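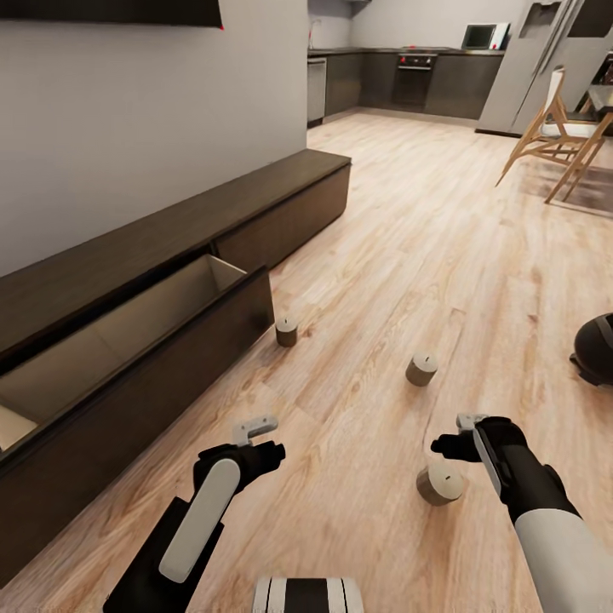
Drawer stow task: how many demos before we stop collecting?

tdahlgren
Setup is the living room layout in sim, two arms, three short cylinders on the floor, media cabinet drawer open. We have 300 teleop episodes. Policy success is 62 percent on held-out starts. Khoury wants 500 before the next training run in October. I would sooner fix the start distribution first.

gruvesell_ops
More episodes. At 300 you are still undersampling the far cylinder, the one by the drawer.

tdahlgren
Far cylinder is fine in the logs. Most failures are at the grasp – the policy closes early and off center. Close view over the wood, fingers open and touching nothing: 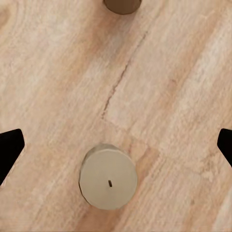

The grain is streaky and uneven, and even though the lower object's top is noticeably greyer than the wood, I suspect the encoder is keying on floor texture. I propose randomizing the floor material on replay and adding no new demos.

prukano
Disagree in part. Replay with new textures keeps the same operator habits. If your operators always approach from one side, you get 300 copies of that habit on nicer floors. Check approach angle per operator first.

gruvesell_ops
Seconding that. We lost a month on the Vanurport set to exactly this.

tdahlgren
Fair. Will plot approach angle for all 5 operators and post it. Texture replay runs overnight either way, no teleop hours used.

prukano
Keep the eval seeds fixed between the two, please.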